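Blue drive caddies, do they all come out the same way?

zinchenko_k wrote:
Hello. I want to take the old disk from this tower. It sits in a blue plastic caddy. Must I unscrew something first? 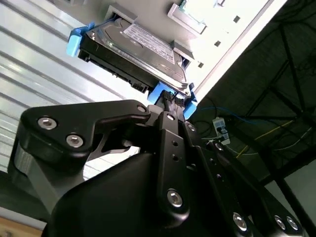 Reply 1, Keka:
Press the blue parts together and pull. No screws.

Reply 2, Joni Seppälä:
I don't agree. Look for screws first, mine had 2. And keep the processor in its tray until you need it.

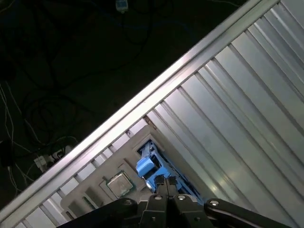

Processor in the beige tray

Keka, the SATA cables should come off before you pull.
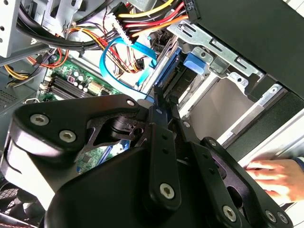 Reply 3, Keka:
OK, cables first. But still no screws on mine.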